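Sorting and Packing Assistants, Small Electrical Parts (Casual, Fixed Term)
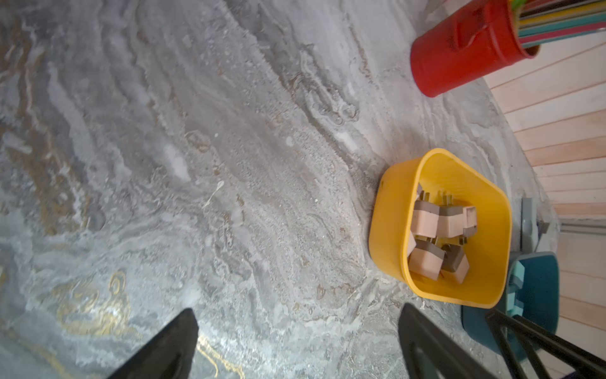 Posted by the Vudarari Workshop Office

Vudarari refurbishes and repacks small electrical fittings for resale to schools, community theatres and caravan parks. We are hiring bench staff for the Trukent store, where incoming plugs and adaptors are sorted by hand into bins, checked against a type sheet and packed for dispatch. The current intake is 2,049 pieces. All of it has to be sorted before the store moves to its new shelving in July.

The work

Stock arrives mixed. Each assistant works from one open bin at a time on a flat bench. Pieces are lifted out singly, turned prongs up, and compared with the type sheet. Anything with bent prongs, a cracked body, a missing cover or an unreadable marking goes to the reject tray. Pieces that pass are grouped by body shape and prong layout, then placed in the outgoing bin in a single layer. Stacking is not permitted, as prongs mark the plastic of the piece underneath.

The yellow bins hold stock that has not yet been checked. Checked stock does not go back into a yellow bin for any reason, including at the end of a shift. If a bin is only part finished, label it with the sheet number and leave it on the bench.

Assistants do not open, rewire, energise or test any item. Electrical testing is carried out by a licensed person in a separate room and forms no part of this role.

Duties

Sort and inspect loose plugs and adaptors by type.
Record counts on the Memon sheet at the close of each bin.
Pack checked pieces in cartons of 200 and seal with paper tape.
Wipe down the bench at changeover using the cloth and neutral cleaner provided. No abrasive pads.
Return empty bins to the rack, rim down.
Report any shortfall between the sheet and the carton before the carton is sealed.

Bench surfaces

Several benches have a grey marble-pattern top with a slight gloss. Small pale parts can be hard to pick out against the lighter veining, so candidates should be comfortable with close visual work under task lighting. A plain dark mat is available on request and may be used at any bench. Loose pins and offcuts must be collected before the next bin is brought over.

Requirements

Good close vision, with or without glasses.
Steady hands and the ability to grip small items repeatedly through a shift.
Ability to stand, or sit on a high stool, for up to two hours between breaks.
Ability to lift a packed carton from bench to trolley. A second person is available for the heavier ones.
Legible handwriting and accurate counting.
Right to work in Australia.

Previous experience in warehousing, kitting or bench assembly is useful but is not required. Training takes one paid shift and is done on the bench with live stock. Colour vision deficiency is not a barrier, as the type sheet relies on shape and printed codes. Tell us when you apply and we will supply bins with text labels.

Hours and conditions

Shifts are four hours, morning or afternoon. Applicants may nominate either or both. Minimum commitment is three shifts per week until the intake is cleared. Casual rates apply under the relevant award, including loading, and superannuation is paid on all hours. Closed footwear is mandatory. Long hair is to be tied back, and rings and bracelets are to be removed before handling stock. Lockers, tea and coffee are on site. There is street parking on the eastern side and a bus stop at the gate.

How to apply

Send a one-page resume and a list of available shifts to the workshop office, quoting reference 221. A cover letter is not needed. Shortlisted applicants will be asked to attend a paid bench trial of one hour, during which they will sort a mixed bin and complete a Memon sheet. The trial is assessed on accuracy of sorting and agreement between the sheet and the bin. Speed is not scored.

Applications close Sat 6 April. Applications received after closing will be held for the Rirer store, which expects to recruit for similar work later in the year. Please state in your application if you do not wish to be considered for Rirer.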